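Vokville light night - power and crowd questions

mostex_rig
Layout for Saturday is posted at the library. The river walk has 6 projectors on 2 circuits. Last June the east circuit tripped twice with a lighter load. Has anyone seen a load sheet?

Zixuan Gu
Load sheet is on page 2 of the permit packet. Each circuit is under its limit if the food stalls stay on the Srithong Street supply.

mostex_rig
They didn't stay on it last year. Two fryers were plugged in by the bridge.

parkside500
Power is the smaller problem. The bridge path is rated for 500 people and the town expects 4,000 over the night.

Zixuan Gu
Over the night, yes - not at one time. Entry is timed at the Zakari lot.

parkside500
Timed entry doesn't control how long people stand on the bridge. I'd make it one-way.

mostex_rig
Agree on one-way. Still want a separate feed for the stalls.

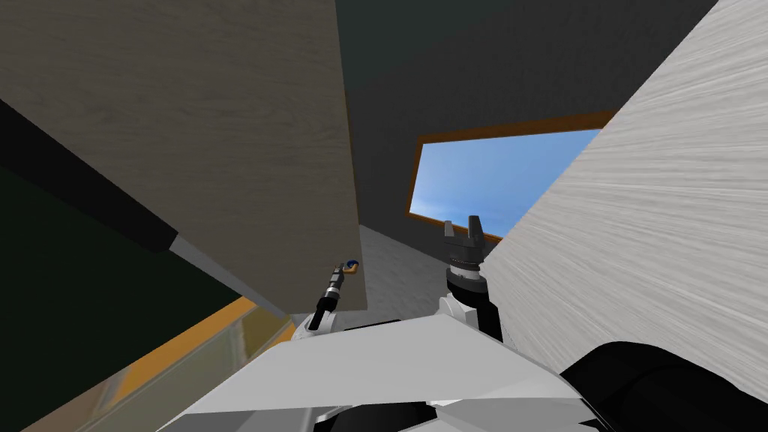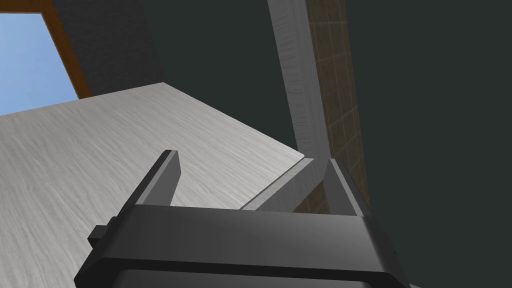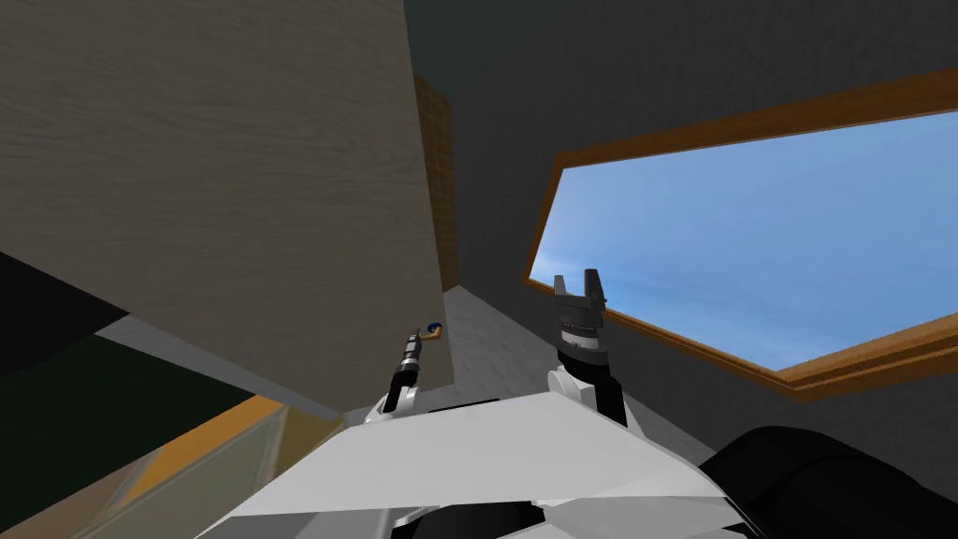 Renders, grippers pointing up in all three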